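The Small Work Beside the Sink

In the Grutitz building there are 214 kitchens, and most of them have only one sink. I visited two of these kitchens in September to learn how people wash dishes when the counter is short.

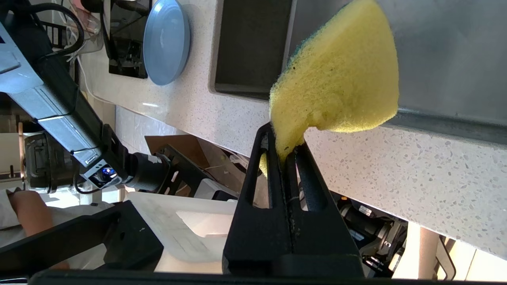
My own habit was always to start with the pots. It is a bad habit, I think now. Plates and bowls should come first, while the sponge is still clean, and the greasy things can wait for the end. A sponge with a green scouring side is good for dried rice, but on plastic bowls I prefer the soft side.

The next question is where each thing should go. Bowls take more room than plates, so many people put one inside another.
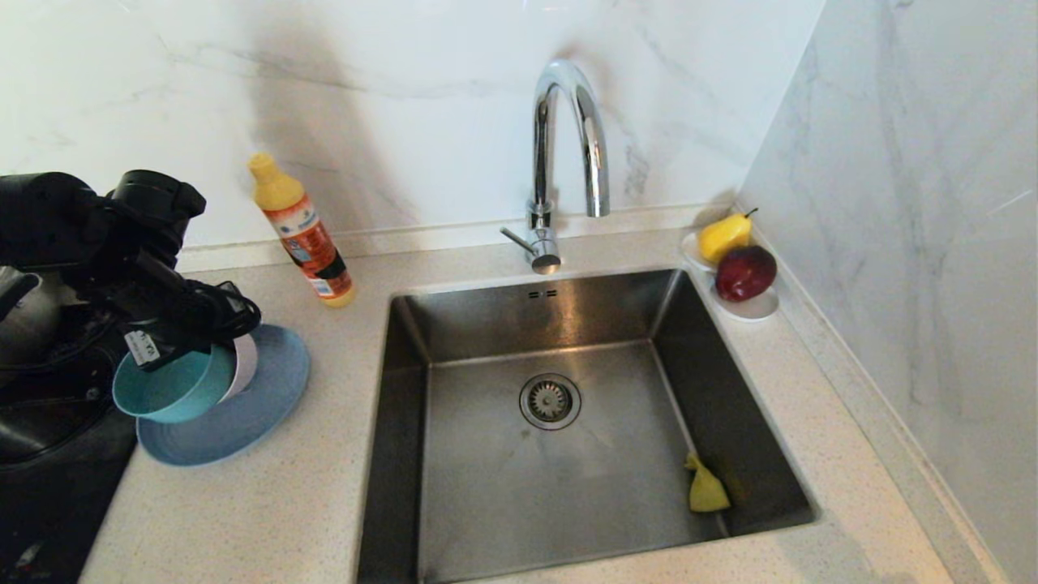
Busisiwe Fourie does not agree with stacking before the wash, and she told me that it only makes the outside of every bowl dirty too. She leaves them apart, even if it takes the whole counter. In my kitchen I still stack them.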